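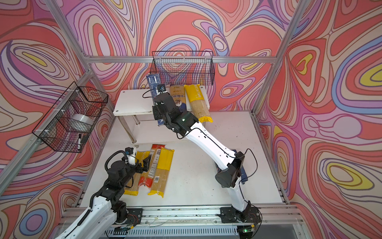

Swirl print in coral, lavender and blue, with yellow ovals

Call for participants: pattern designers for the Idano wall covering collection

Clullex is a small printing house in Rarnholm. We print wallpaper and adhesive film for shops, cafes and private homes. For our next collection, Idano, we look for people who draw patterns and would like to see them on a real wall.

You do not need a diploma. In the last collection we had a retired bus driver and two students, and their patterns sold very well. What we ask is that the work is your own and was not sold before to another company.

What to send
Between one and four patterns, each one as a repeating tile. Please use no more than nine colors per pattern. Curved and flowing designs are welcome, also strict geometric ones — we only have enough flowers for the moment. Add a few lines about yourself and tell us in which room you imagine the pattern.

What you receive
We choose 31 patterns. Every chosen pattern is paid with 700 euros, and you get 100 euros extra if we print it in a second color version. Your name stands on the edge of each roll. You keep the right to show the pattern in your portfolio.

Work days in Rarnholm
Chosen designers are invited in April to our workshop on Ndung'u Street, to check the colors together with our printers. We pay the train and one night in a guesthouse. If you cannot travel, we send you printed samples by mail.

How to apply
Write to the Idano desk at Clullex before the end of February. Files by email, please, or on paper if you prefer to draw by hand. We answer to everybody, but it can take us up to six weeks.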